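Left gripper cable keeps creeping – where do you tie it?

bralletti_bench
Started 2 May 2019
We run the fruit crate cell at Sumenel. The cable off the left gripper has worked out of its clip 2 times since November. I put in a new clip and set the slack with the arm low. Once it reaches over a crate wall the loop stands up again.

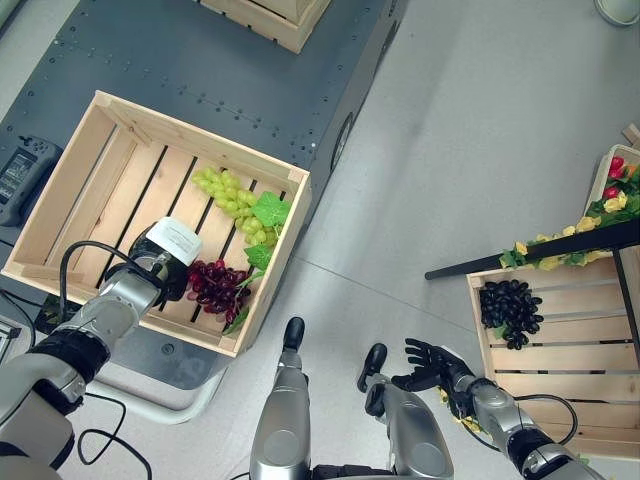
Left arm over the grape crate, cable arching over the wall.

faltia_nut
Too much slack. Take up the loop and tie it before the last joint.

pan200
Disagree. Tie it there and the wrist pulls on the plug every time it turns. We lost 2 plugs that way. Keep the loop and move the crate.

bralletti_bench
Can't move the crate much, the other one is on the same platform.

faltia_nut
Then tie it loose, with a soft strap. Ours has done 3,000 cycles like that. Check the plug every 200.

pan200
A strap slides on the rubber sections. Put it on bare metal or skip it.

bralletti_bench
Will try the strap on metal first and leave the crate alone. Does anyone have the part number for the wider clip?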